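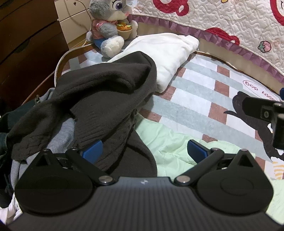 Textile Reuse and Fiber Recovery Program
Interim Progress Report to the Fesley Fund
Submitted 4 July 2008

1. Reporting period and status

This report covers work done under the Fesley grant since the February report. The sorting line at Promier is in full operation. The fiber recovery trials at Modise have started and are behind the schedule set in the original work plan. Spending is within the approved budget. No change to the total grant amount is requested. One change between budget lines is requested in section 6.

2. Collection

Collection points now number 123, all of them under written agreement with the host site. Most are at grocery stores, schools and apartment buildings. Hosts are asked to report a full bin by phone, and the truck route is adjusted the same afternoon where possible.

Two problems recurred during the period. Bins placed outdoors without a canopy took in rain through the chute, and the wet material had to be discarded because mildew spreads to the rest of the load in transit. The chute flap has been replaced with a longer one on all outdoor bins. The second problem is household trash, mainly in bins near bus stops. The affected bins have been moved closer to building entrances. It is too early to say whether this has helped.

3. Sorting

Material is sorted at Promier into 5 grades:

Grade 1: wearable, sold through partner thrift stores
Grade 2: wearable, minor repair needed
Grade 3: cotton and high-cotton blends, suitable for wiping cloths
Grade 4: mixed fiber, suitable for shredding
Grade 5: reject

Grade definitions were revised in the spring. Under the earlier wording, a garment with a missing button could be placed in Grade 1 or Grade 2 depending on the sorter, and thrift stores returned a number of bales as a result. The new wording puts any missing fastener in Grade 2. Returns have dropped since the change.

Knit and woven goods in Grade 4 are now separated before baling. Knits open more easily in the shredder and give longer fiber, and the Modise trials need the two streams kept apart. The separation adds a step at the last table and slows the line slightly. Zippers, snaps and rivets are cut off at the same table.

Fiber content continues to be read from the sewn label. Where the label is missing or illegible, sorters use hand feel and, for doubtful pieces, a burn test on a cut thread. Burn tests are limited to the bench beside the loading door, which has its own exhaust fan.

4. Fiber recovery trials

The work plan called for 4 trial runs by the end of the period. Two have been completed. The delay came from the feed rollers on the shredder, which were worn beyond tolerance when the machine was delivered and had to be reground.

Run A used knit cotton only. The output was clean and even, with short fiber content inside the target range. A sample was carded and needled into felt without difficulty.

Run B used woven blends. Output contained unopened thread ends and small pieces of uncut seam. A second pass reduced these but also shortened the fiber, and the felt made from it was weak in the cross direction. The next run on woven material will use a coarser first cylinder.

Dust levels at the shredder outlet were higher than expected in both runs. A larger filter bag has been fitted, and operators wear respirators during feeding and cleanout.

5. Records

Bale weights, grades and destinations are entered in the Grokano database at the scale. Paper tickets are still kept as a backup and are checked against the database at month end. Entries made before February used the old grade wording and have been flagged so that they are not combined with later figures. The annual report will show the two sets separately.

6. Budget

Staff, vehicle and rent lines are on plan. Fuel is over plan and is being covered from income on Grade 1 sales. The equipment repair line is nearly spent because of the roller work. We request approval to move $4,000 from the outreach line to equipment repair. Outreach printing came in under estimate and the planned activities are not affected.

7. Work planned for next period

Complete the remaining trial runs at Modise, starting with the woven stream.
Send felt samples to two prospective buyers for evaluation.
Fit canopies at the outdoor sites with the highest moisture losses.
Issue a one-page grade guide to thrift store partners.

A revised trial schedule will follow once the coarser cylinder has been delivered.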